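Reading time: 2 min

Starkinis opens its doors in Cundalmont on Monday, February 9, 2026

We're throwing our first open day, and I can't wait! Our Tralten gripper will be out on a regular dining table — checked cloth and all — and you can try picking things up with it yourself.

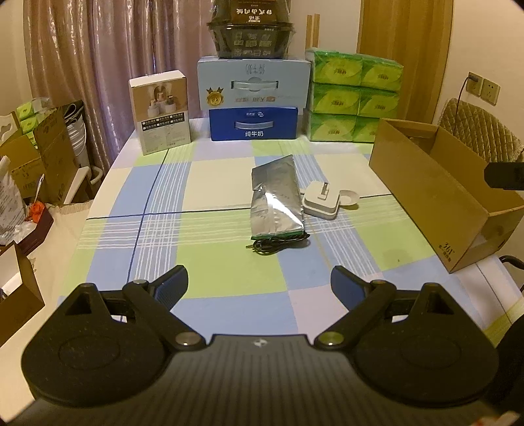

One visitor to our preview asked whether kids could have a turn, and whether 40 minutes was long enough to get the hang of it. Yes to both!

We have room for 300 people, so please sign up early. Doors open at 2, entry is free, and we'll run it all again in March if you can't make this one.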